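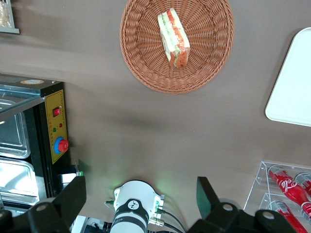 4.2 What the parcel price leaves out

When I started on the Clemimthorpe waterfront I assumed the price of a hotel parcel would be the easy part of the data. It's a number, it's in the deed, you copy it down. I lost most of March to that assumption. The register for the resort zone lists 1,158 transfers over the study period, and a good share of them come with side agreements that move money around without ever touching the deed price. A buyer gets a cheap parcel and promises to pay for the access road. Another pays full price, but the master developer covers the sewer hookup and two years of the beach levy. On paper the second buyer looks foolish, and once you add everything up they did fine.

So I went back and read the side agreements where I could get them. That gave me 400 parcels with paperwork complete enough to use, and I'll call these the matched set from here on. I coded each agreement for four things: roads, utilities, shared amenities (mostly pools and promenades), and any deadline to start building. The coding sheet is in the appendix, along with my grumbling about the cases that didn't fit.

Roads turned out to matter much less than I'd guessed. The deadlines were the surprise. Parcels with a firm start date sold for less per square foot than their neighbors, and the gap held up when I threw out the corner lots and the Zoramel blocks, which were sold as a package and make everything look odd. I read this as buyers charging for the loss of freedom. If you have to break ground by a certain month, you can't sit and wait for a better hotel brand or a cheaper loan, and you'll want something off the price for that.

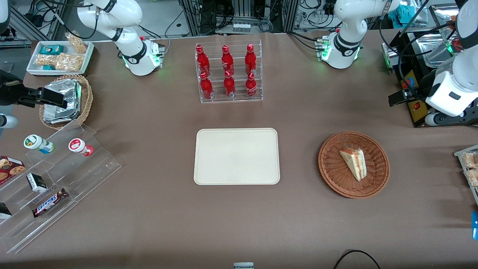
Figure 3. Wicker basket and white snack tray on a brown table.

There's another way to read it, and I went back and forth on this one. Maybe the master developer only put deadlines on the parcels it was worried about, the ones back from the water that could sit empty for a decade. In that case the lower price is just a worse location and the deadline is along for the ride. I tried to get at this by comparing parcels inside the same block. The gap shrinks when I do that, but it doesn't go away. With only 400 parcels split across that many blocks I wouldn't bet the house on the exact size.

The Relta phase gives me a little more to go on. Deadlines there were written into every sale, good lots and bad, so the developer wasn't picking and choosing. Prices in Relta still ran below the older phases after I adjusted for distance to the beach. The lots are also bigger (nearly 3,000 square yards for a typical one), and big lots tend to go cheaper per foot anyway, so I include lot size in all the models in Section 5.

One loose end is resale. Fewer than 300 of the transfers are second sales, and the side agreements often don't say whether a deadline passes to the new owner. I treated it as passing unless the text said otherwise. Switching that rule moves the resale estimates quite a bit, and both versions are reported in Table 6.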